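木製ヘアブラシ 資料ギャラリー

Dirorero 生活用具資料室
編集:Nawal Bennani
最終更新:2021年2月3日

Dirorero 生活用具資料室が管理する整髪・身支度用具のうち、木製ヘアブラシに関する写真とメモを掲載する。資料室の登録点数は全分類を合わせて2,159点。用具は材質ではなく用途で分類しているため、同じ木製でも櫛、衣類ブラシ、靴ブラシは別ページの扱いになる。本ページの対象は、柄と台部が木製で、頭髪に使うものに限る。

用語は資料室の整理票に合わせた。市販品の説明書きとは一致しない場合がある。写真に付けた説明は外観の記述にとどめ、樹種や塗装の種類は、製造元の書面または材の鑑定で確認できたものだけを整理票に記入している。色だけで樹種名を書かない。赤褐色の材は着色によるものが多く、素地の色とは限らない。

用語

柄(え)
手で握る部分。台部と一体で削り出したものと、別材を差し込んだものがある。差し込み式は継ぎ目の周囲に塗膜の割れが出やすい。断面は円形、楕円形、扁平形に区分する。

台部
ピンまたは毛を支える木部。クッション式では台部に浅いくぼみを彫り、その縁の溝にクッションの端を押し込む。溝の深さが足りないと、使用中に縁が浮く。

クッション
ピンの根元を受ける弾性のある面。裏側に空間を取り、ピンが頭皮に当たったときに沈む。多くは通気用の小穴を持つ。洗浄時に水が入るのもこの穴である。

ピン
髪を通す棒状の部材。整理票では材質を木、金属、樹脂、獣毛との混植の4区分で記入する。木製のピンは金属のものより太く、植え込みの密度は低めになる。

先端球
ピンの先に付けた丸み。木製ピンでは軸と一体で挽き出すのが普通で、金属ピンのように後から玉を付けた構造とは破損のしかたが違う。一体のものは球だけが外れることは少なく、軸の細い部分で折れる。

木製ピンの性質

木製ピンは金属ピンに比べて曲げに弱い。絡んだ髪を一度に根元から引くと、台部の外周に近いピンに力が集中する。欠損は外周、とくに先端側の列に多い。資料室に入る使用済みの品でも、中央部だけが欠けている例はまれである。中央の欠損を見た場合は、使用による折損より、落下か保管中の圧迫を先に疑う。

静電気は金属や樹脂のピンより起きにくいとされるが、資料室では測定を行っていない。Girnix の製品票に記載のある「帯電しにくい」という表現も、整理票には転記していない。

整髪料の油分はピンの側面よりも根元に残る。埃と混ざると灰色から褐色の堆積になり、クッションの地色と見分けにくい。クッションがもともと灰色系の場合は、斜めから光を当てて表面の凹凸で判断する。堆積物には厚みがあり、地の面は平滑である。

清掃の手順

一、抜け毛を取る。目の粗い櫛を柄の側から先端へ向けて通し、浮いた毛を指で外す。ピンの間に金属の器具を差し込まない。先端球に傷が付くと、次に髪が引っかかる。

二、根元の埃を払う。乾いた小筆を使い、列に沿って動かす。列を横切ると埃が奥に入る。

三、油分を拭く。固く絞った綿布を細い棒に巻き、ピンの根元を一列ずつ拭く。洗剤を使う場合は中性のものを薄め、直後に水だけの布で拭き直す。

四、乾かす。ピンの面を下にして布の上に置き、風の通る場所で陰干しにする。上に向けて置くと、通気穴から入った水がクッションの裏に残る。ドライヤーの温風は当てない。

五、柄を拭く。乾いた布で木目の方向に沿って拭く。艶が落ちた柄には Winness の無着色ワックスを米粒程度取り、布に広げてから塗る。塗りすぎた分は翌日に白く曇るので、乾拭きで取り除く。ワックスはピンに付けない。

丸洗いと浸け置きは行わない。木部とクッションの伸縮の度合いが異なるため、縁の溝が緩む。

保管

保管棚の相対湿度は53%を目標とし、上限を60%に置いている。下限を割った期間があった場合は、柄と台部の境を先に点検する。割れは木口から始まり、木目に沿って伸びる。

容器は Czarnecka の中性紙箱(浅型)を使う。ブラシは背を下にして納め、ピンの上に物を重ねない。薄葉紙はピンの間に押し込まず、上から一枚かけるだけにする。柄の下に折った紙を当てると、台部にかかる荷重が分散する。獣毛混植のものは虫害の点検周期が異なるため、木製ピンのものと同じ箱に入れない。

点検は毎年9月に行う。項目は、柄の割れ、塗膜の曇り、クッション縁の浮き、ピンの折れと傾き、先端球の欠け、根元の堆積物。異常がなければ整理票に点検年のみを書く。

写真

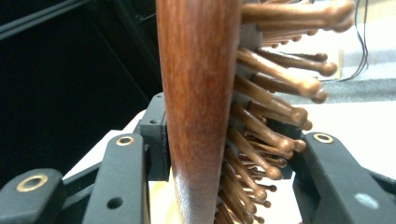 木製ピンブラシ。赤褐色の柄と、先端が球状のピン。

柄は丸みがあり、先に向かって幅が変わる。木目は筋状で、マホガニー色、琥珀色、濃い褐色が混じる。表面は磨かれている。ピンは明るい褐色で細く、灰色がかったクッションに植えられている。

観察上の注意

柄とピンの色が異なるブラシは珍しくない。柄だけに着色や艶出しを施し、ピンを明るい色のまま残す仕様が広く見られる。両者の色差を交換や修理の根拠にしないこと。後補を疑う場合は、ピンの長さ、軸の太さ、先端球の径を同じ列の中で比べる。

磨かれた柄は光源の側に明るい帯が出る。帯の部分は木目が薄く見え、塗膜の剥離と紛らわしい。光の角度を変えて帯が移動すれば反射、動かなければ表面の変化と判断する。

ピンの密度は真上からと斜めからで印象が大きく変わる。斜めでは列が重なって密に見えるため、植え込み密度を記入するときは必ず真上から数える。傾きの有無も同様で、一方向の写真だけでは判定しない。

整理票の記入例

品名:ヘアブラシ(クッション式)
柄:木製、赤褐色、研磨
ピン:木製、先端球あり
クッション:灰色系
樹種:未確認
塗装:未確認
製造元:未確認

「未確認」は調査前と調査後不明の両方に使う。区別が必要なときは備考欄に調査の有無を書く。空欄のままにすると記入漏れと区別できない。

関連ページ
木櫛/衣類ブラシ/靴ブラシ/獣毛ブラシの虫害点検/中性紙箱の寸法表

写真および本文の転載は、Dirorero 生活用具資料室の表記を付けた場合に限り可。用語の誤り、樹種に関する情報は編集担当 Bennani まで。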